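Anyone else's building doing the deposit thing for moving in December?

plolano_tenant
24 November 2019
ok so quick one. moving out of a one bedroom next month, 3rd floor, elevator. Building management (Curnis, if anybody else rents from them) now wants a 900 dollar refundable deposit to reserve the elevator. Plus you get a four hour slot and thats it. Lease says nothing about it that I can find. Is this normal?? Never paid one before, not in this building or the last one.

gravelroad
Normal-ish. Mine was less but yes, they hold it in case the movers bang up the walls. Got it back in two weeks.

Get it in writing when they'll return it. Email, not phone.

Andreadis
Disagree with normal. If it's not in the lease or the house rules you signed, ask where it comes from. They like to add these later and hope everyone just pays. Read the last pages of the lease again, the boring part, "tenant agrees to follow rules as posted" or something close. If that line's there you're probably stuck.

plolano_tenant
found it. page 16. "rules as amended from time to time." ugh

Andreadis
Yep. There you go. Pay it, take pictures of the elevator and hallway before and after. Every wall, both sides of the doors.

sixboxesleft
Four hours is plenty for a one bedroom if you're packed. Packed means PACKED. Last time I had guys standing in my kitchen at 15 bucks per quarter hour or whatever it came to while I wrapped glasses in newspaper. Don't do that

Kitchen is always what kills you. Looks like nothing, takes two evenings. Start with the stuff you don't eat off every day, leave yourself one plate one bowl one mug per person, everything else goes in a box a week early.
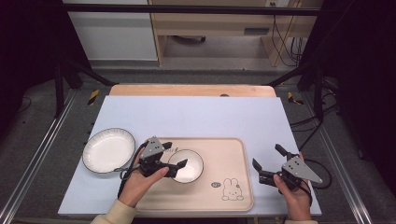
And small boxes for dishes. Small!! People use the giant ones because they have them, then the bottom falls out on the stairs. Plates on edge, not flat. Towels and t-shirts in the gaps, saves on paper.

gravelroad
Plates on edge is a myth btw. I've done flat with paper between for five moves, one chipped saucer total.

sixboxesleft
ok well I've done edge for longer than that and zero chipped. Every mover I ever talked to says edge

gravelroad
Movers also say they'll be there at 8.

Malte Fuchs
Can we get back to the deposit. I was in a Curnis building until last year. They kept part of mine for a "scuff" by the mailboxes which was there since before I moved in. Had no photos. Took three months of emails and they gave back half. So what Andreadis said, photos, and do a walk with the super and have him sign something. Even a scrap of paper.

Also ask if the movers need an insurance certificate. Mine did, and found out the night before. The first company didnt have one so I had to switch to a pricier outfit, ended up 1500 for what was maybe three hours of work.

plolano_tenant
oh no. they did mention a certificate, I thought it was for me. emailing the movers now

plolano_tenant
update, movers (Ondano) say they can send it but the building has to tell them the exact wording and the amount. So now I'm waiting on building. who do not pick up the phone

Malte Fuchs
Sounds right. Go down to the office in person, they have a sample page they hand out. Ask for that and forward it.

sixboxesleft
How much is Ondano charging you? Just curious, I got quoted 2000 by someone else for a two bedroom across town and laughed

plolano_tenant
less than that but it's hourly so who knows. truck fee on top. They want cash for the tip lol

Andreadis
Hourly is fine if you're ready. Ask if the clock starts at their garage or at your door. Big difference.

gravelroad
Flat rate is better, hourly guys slow walk everything.

Andreadis
Never had that problem. Flat rate guys rush and drop things. Pick your poison

plolano_tenant
clock starts at the garage. of course it does.

Got the sample page from the office, sent it over. Slot is 9 to 1. Will post if I get the deposit back, going to go photograph a hallway now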